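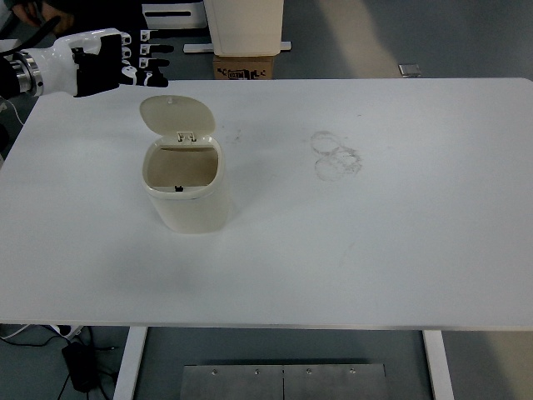
Harnard score, notebook, 31/03/2024

Parts transcription, day whatever. Copyist's manuscript of the Surnness Mass arrived as scans from Loredana Gentile, much better than the microfilm. Resolution fine down to the slurs. Some bleed-through on the Gloria, ff. 14 to 17, unreadable in the viola line for maybe six bars. Asked her if she can reshoot those with the page behind masked.

Kyrie
Entered all four voices plus strings. 120 bars. Two horns are notated in D but the part says E flat on the wrapper, so either the wrapper belongs to something else or somebody transposed the whole Mass for a performance and kept the old horns. Leaning to the second. Renzo thinks the first. Left as D for now, flagged.

Bar 32, alto: F natural in the score, F sharp in the part. Bass has the sharp in both. Going with sharp, small type above the staff.

Text underlay is a mess. Copyist writes "eleison" once and then a wavy line for two pages. Tried three syllables and four, four fits the melismas better. Need ONE rule for the whole movement or the choir will kill us.

Gloria
Stopped at "Domine Deus". The soprano solo has ornaments in a different ink, and a different hand too I think (the trill sign has a little hook, everywhere else it's flat). Edvin wants them in the main text. I want them on an ossia staff. Chae-won says print both and let the singer choose, which is an ossia staff, so 2 to 1.

No tempo at the start. The organ part has Allegro, then crossed out, then something that could be Andante or could be a stain.

Figured bass
Figures missing from bar 70 on. Just stop mid-line. Elisa Tedesco will realize the organ part by ear and by the upper strings, she did the same for the Galli psalms and it was good work. She needs a clean bass line by early May. Told her yes. (check I can actualy do this)

Software
Clivex template crashed twice on the cue notes. Both times with a cue that crossed a page turn. Workaround: enter the cue as two cues. Ugly but it prints. Save before every cue!! Backup of the Kyrie is on the shared drive, file ends in _k3, ignore _k2, that one still has the wrong clef in the tenor.

Staff size down one step in the vocal score. Otherwise around 300 pages and the binding won't take it.

Watermarks
Loredana sent tracings for the first gathering. Three crescents and a letter that is A or R. Doesn't help much with a date, that paper was sold all over. Second gathering is another paper altogether, heavier, and that is exactly where the new hand starts. Worth a paragraph in the preface. Ask her about chain lines, she didn't give spacing.

Read-through
Sang the Kyrie with what we had in the room, me on tenor, sorry everyone. Second entry of the altos feels a beat early. Checked against the scan: it is a beat early, the copyist dropped a quarter rest. Fixed. Also the suspension before the last cadence is lovely and the dynamics there are ours, so brackets, don't forget the brackets. Chae-won wants breath marks in the choir parts. Fine in the parts, not in the score.

To do
Horn question, write to the archive again
Reshoot of ff. 14 to 17 (Loredana)
Underlay rule, half a page, send round before anyone enters more text
Bass line to Elisa
Critical notes for Kyrie, so far only on loose sheets, type them up
Renzo: compare the Credo incipit with the Harnard catalog, the number he gave me is for a Magnificat
Ask Edvin for his list of trill signs, with folio numbers this tme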